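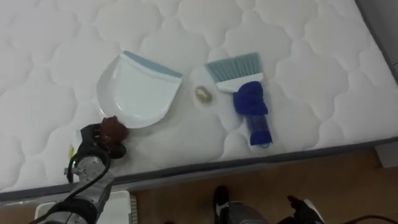
How often should a quilted mattress top be brushed? Every time the sheets come off for washing, and again before the mattress is turned.

## Dry cleaning a quilted top

Stitched panels collect grit along the seams. The padding stands proud between the lines of stitching, so a cloth wiped across the top passes over the channels and leaves the debris in them. A hand brush and dustpan will clear most of it in a few minutes without moisture.

**Tools**

- Hand brush with soft synthetic bristles, kept for bedding and upholstery only
- Dustpan with a flexible rubber lip
- Vacuum with upholstery head, lowest suction setting
- Small lidded jar for anything solid that turns up

Wash the brush and pan in warm water with a little dish soap and dry them fully first. A pan that has been used on the laundry floor will leave a grey line on white ticking.

**Method**

1. Strip the bed and pull the mattress clear of the wall.
2. Pick off loose items by hand: beads, coins, buttons, hair ties, tufts of fibre. Hard pieces go in the jar. Suction will take a bead straight through to the bag.
3. Brush along the curve of the stitching, in short strokes, from the centre of the bed toward the nearest side.
4. Hold the lip of the pan flat against the side border, just below the edge of the top, and sweep into it.
5. Vacuum the border, including the join between the padded top and the side fabric. Most of the fine dust settles there.
6. Leave the mattress uncovered with a window open until evening.

**Scalloped patterns**

Cloud and shell quilting has a low point wherever two curves meet. Work the corner of the brush into each one. On the 36 cm Skuren in our spare room these points hold more lint than the rest of the surface combined. The 38 cm Hviid has straight channels and takes half the time.

**Fibre and pet hair**

Dry bristles push hair around. A rubber glove, dragged one way only, rolls it into a clump that can be lifted off. Védís Þorgeirsson uses the rubber lip of the dustpan for the same job, which works on flat ticking but skips over deep quilting.

**Marks**

Do not wet the padding. Dab with a cloth wrung nearly dry, then blot with a clean towel. Colour from dyed fabric can transfer when damp, so keep dark throws and wraps off the mattress until it has dried.

**Intervals**

Brush at each sheet change. Vacuum every 4 weeks. Rotate head to foot in August and again in February.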